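4.2 What people did with their lunch break

I'll admit I went into the Kamell site expecting to write about noise. Our first round of interviews at the Dravoline office had been all about noise (open plan, hard floors, one very lively printer), and I figured the second site would give us more of the same. It didn't. What people wanted to talk to me about was lunch, and mostly how short it felt!

Everyone at both sites gets the same break on paper. At Kamell, though, the 11 people I talked to kept describing it as something they had to defend. One told me she eats at noon "or it's gone." Another had stopped going out altogether, even to Grajales, the sandwich place across the parking lot that everybody seems to love, and just bought something wrapped on the way in. I heard versions of that over and over, and I started asking about it directly, so the later interviews run longer on this topic than the early ones do.

Bought food also came up as a kind of signal. A packaged lunch (see Figure 2 for the sort of thing I mean) meant a person planned to keep working, and coworkers read it that way and felt free to walk up and ask questions.

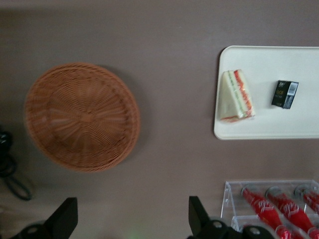 Figure 2. Wrapped sandwich on a tray, with a woven basket.

People who brought leftovers from home got interrupted a lot less, or at least they told me so. I didn't log interruptions at this site, so I'm going on their word here. The Dravoline diaries do have that information, and I get into them in Section 4.3.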